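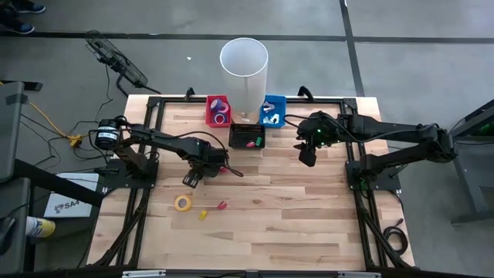 Leaking bath tap — replace the cartridge or the whole thing?

gumstead_diy — 05/05/2025
Right, quick one. Bath mixer drips constantly, hot side worse. It's a Groneo, came with the house so no paperwork. Turned the water off at the stopcock, got the handle off, then the cartridge wouldn't budge. Been at it 2 evenings now. Little bins for the bits, a red one and a blue one like on the table in my pic, so at least I know which screws go where. The red one's got my rolls of tape in at the moment so those will need shifting first. Do I keep fighting it or just buy a new tap? New one is £70, cartridge is a lot less but I can't get the old one OUT.

limescale_larry
Don't bin it. Hard water area? It'll be scaled in. White vinegar on a rag, wrap it round, leave overnight. Then a proper box spanner, not grips. Grips just chew the brass.

gumstead_diy
Very hard water yes. Kettle looks like a cave. Will try the vinegar.

tapwasher71
Vinegar's a waste of time on brass that's been in for years imo. Heat gun on low, two minutes, then turn. Mine came straight out.

limescale_larry
Heat gun next to an acrylic bath?? No. You'll have a warped bath and a dripping tap.

tapwasher71
Put a wet towel down. Done it loads of times.

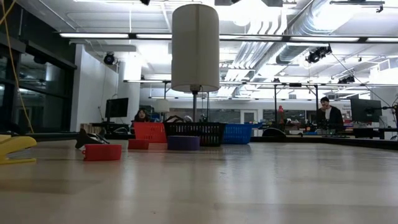 My end of the table, red tub at the front

gumstead_diy
Update — vinegar overnight, moved a quarter turn then stuck again. So something happened at least. Second lot on now.

Does anyone know if the Santoso cartridges fit these? Shop only had those and the bloke said "should do" which doesnt fill me with confidence.

SplashZone
Measure the spline. Count the teeth on the old one and check it against the packet. If it doesn't match, it won't seat and you'll be back to square one with the water off and the family moaning.

And while it's apart do the other side too. Always go in pairs, the cold one will start next month otherwise.

limescale_larry
Agree on doing both. Silicone grease on the o-rings, not vaseline, it eats the rubber.

mrs_overflow
Am I the only one who'd just replace it? £70 and an afternoon. We paid a plumber 300 quid last July for a Wonia mixer all in and I haven't thought about it since. You've lost 2 evenings already, what's your time worth.

tapwasher71
300 for a bath tap, blimey

mrs_overflow
Included isolation valves. There weren't any before, had to drain the lot. Worth it.

SplashZone
OK isolation valves is a good shout tbf. OP have you got any? If not, fit them whichever way you go. Saves turning the whole house off.

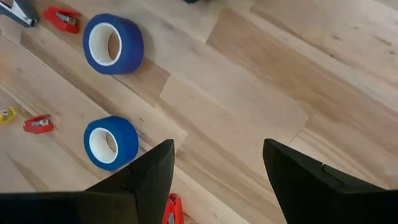
Flooring, light wood planks

gumstead_diy
No valves. Can't get at the pipes without taking the bath panel off and it's siliconed on. Which is anohter job.

limescale_larry
Sharp knife along the bead, bottom first, then sides. Go slow. New bead after, leave it a full day.

gumstead_diy
Right. Panel off, valves, both cartridges. If it's still dripping after that I'm buying the new tap and mrs_overflow can say told you so.

mrs_overflow
I will, too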